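Open day at the Hirorton automation lab, who else went?

pegboard_pete wrote:
So I finally made it out to the Hirorton open day in August after missing it two years running, and I've got thoughts. Long post, get a coffee.
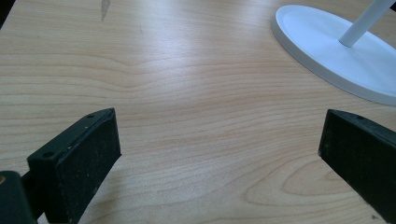
I got in a little after 10 and signed up for the hands-on slot first, because the sheet fills up fast. You pick one of the hand-held grippers and do a small tabletop job with it, over and over, while Jolien Cuypers (she ran our group, super patient) tells you what you're doing wrong. My job was picking up a folded napkin and setting it down again with the fold facing me. Sounds like nothing! I was terrible at it. I kept squeezing way too early and pushing the napkin along the table. Jolien had me open the fingers all the way, come down slower, and stop for a beat before closing. That fixed most of it.

After that they had the arm doing the same kind of thing by itself, and that's where I got hooked. I stood there so long I missed the Desjardins talk completely. If anyone took notes on that one please share.

Parking was awful, by the way. Go around back by the loading dock.

mariposa77 wrote:
I was in the 1:30 group! Same napkin job, same problem. My wrist was sore by the end and I do hair for a living, so that's saying something. The grip is made for bigger hands than mine.

I did catch the Desjardins talk. Mostly scheduling software, how they decide which job goes to which arm when one is down. Pretty dry but the guy answered every question. He had 70 slides and got through maybe half of them.

OldLatheGuy wrote:
I'll be the grump. I drove two hours and watched an arm pick up a napkin. In my shop we had a pick and place unit doing faster work than that in the nineties and it never took a break. What am I supposed to be impressed by?

pegboard_pete wrote:
@OldLatheGuy fair, but your unit had the part in the same spot every time, right? They let a kid toss the napkin down wherever and the arm went and found it. It missed twice while I was watching, and then got it on the third go. I'd rather see that than a slick video.

OldLatheGuy wrote:
Two misses out of three would get you sent home where I worked.

tinkerbelle_ohm wrote:
Come on, it's an open day, not a production line. I teach middle school shop and brought 3 of my students, and they're still talking about it. One of them asked Jolien how many tries go into teaching the arm one job and she said the napkin set was at 1,665 that morning. My kid's face!! He complains when I make him sand a board twice.

Question for the group though, did anyone look at the Nasent booth? They were showing finger pads you can swap out and I couldn't get near it.

mariposa77 wrote:
Yes, I got a few minutes there. They let you try a soft pad and a stiffer one on the same gripper. I liked the soft one for cloth. On a plastic cup I couldn't tell them apart. No prices on anything, which bugged me.

OldLatheGuy wrote:
Okay, the pads I did like. Good simple idea, two screws and you're done. I asked the Nasent fella how long they last and he said it depends what you're grabbing, so draw your own conclusions.

And 1,665 tries to move a napkin is not the selling point you think it is, tinkerbelle.

tinkerbelle_ohm wrote:
How many parts did you scrap your first year on a lathe?

OldLatheGuy wrote:
No comment.

ginia_user_bob wrote:
I went mainly for the Ginia demo, the one with the arm sorting returned packages. Did you all skip it? It was down the hall past the restrooms with one tiny paper sign, so I'm guessing yes. There were four of us in there. It handled boxes fine and had a rough time with the padded mailers, kept folding them in half. The engineer just let it run and talked us through why it was struggling, and I came away knowing a lot more than I would have from a perfect run.

pegboard_pete wrote:
Oh man, I walked right by that door. I figured it was offices. Do you know if they're bringing it back next time?

ginia_user_bob wrote:
He said they want to, with the mailers sorted out. I'd get on the Hirorton mailing list, there's a sign-up at the front desk or you can call them.

mariposa77 wrote:
Signed up already. I'm bringing a wrist brace and asking for the morning slot.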